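Refinishing the worktable, part two: cleaning, sanding, oil

The previous post ended with the old varnish off and the table standing on blankets in the back room. A few people asked for the rest of the procedure, including the failures, so I am writing it up while I still have the notes.

The table is the one I bought used when I moved to Zolville. The top is light wood, and the seller's ad called it maple. A reader thinks birch. I have not tested it and the finishing steps would have been the same for either, so I will call it light wood and leave it there. The base is painted steel and is not part of this post.

Stripping left a residue. It was not visible in daylight, but a rag with mineral spirits came up yellow along one long side. I wiped the whole top twice, let it sit overnight with the window open, and wiped it again in the morning. The third rag stayed clean. 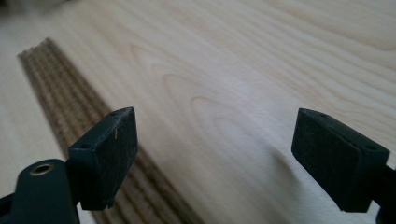

Photo: Yutong Dong

Pale wood is less forgiving than dark wood in two respects. Cross-grain scratches are harder to see while sanding and easier to see after oil goes on. Any iron contamination also turns gray or black in the presence of water, depending on the species. I had used steel wool on the edges during stripping, which I would not do again. I went over them with a vacuum and then a magnet wrapped in a paper towel. The magnet picked up more than the vacuum did.

For sanding I used a random orbital sander up to 180 and a cork block by hand after that. The sequence was 120, 150, 180, 220. I do not go finer than 220 under a penetrating oil. Finer grits close the surface and the first coat sits on top for too long. For a film finish between coats I would use 320, and I keep a few sheets of 600 for rubbing out dust nibs at the very end, where only the finish is being cut and the wood is not touched.

Two points on sander technique that took me several projects to get right. First, the pad has to be flat on the work before the motor starts, and it stays flat until the motor stops. Starting it in the air and lowering it leaves a curl mark. Second, pressure does not speed anything up. It slows the orbit and loads the disc.

Between grits I dampened the surface with distilled water to raise the grain, waited for it to dry, and continued. Curved grain needs more care at the hand-sanding stage than straight grain. Where the lines bend around tightly, there is no single direction that counts as "with the grain," so I use short strokes, follow the bend as well as I can, and check with a flashlight held low.

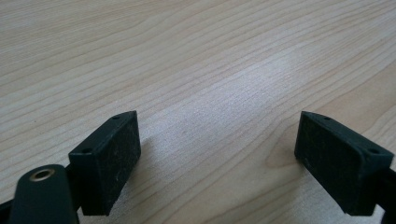
The flashlight check is the most useful part of the process. Overhead light flattens everything and reflects off the middle of the board. A low light from the side shows swirl marks, low spots and any remaining glue. I do it after every grit, once along the length and once across. On this top it turned up a shallow dent near one corner, which I steamed out with a damp cloth and an iron on medium. It came up most of the way. I left the remainder.

The oil was Flumura, the clear version. I tested it on the underside first next to Nultusine, which I had left over from a set of shelves. Nultusine was noticeably more amber after a week. If you want a warmer color it would be fine. I wanted the least shift available.

Application was the standard method. Flood a section, keep it wet for 28 minutes by my kitchen timer, wipe off everything that has not soaked in, move to the next section. The second coat went on the next day and was much thinner. The rags were laid flat outside on concrete to dry. Oily rags left in a pile can heat up and ignite, and this applies to small projects as well as large ones.

The can lists nearly a month for full cure. I started using the table carefully before that, with a cloth under anything damp. Maintenance will be one thin coat in June, or sooner if water stops beading.

Still open: the edge profile. Peng suggested a small roundover, which would be easier on the forearms. I have the router bit and have not decided. It would mean sanding and oiling the edges again, starting from 150.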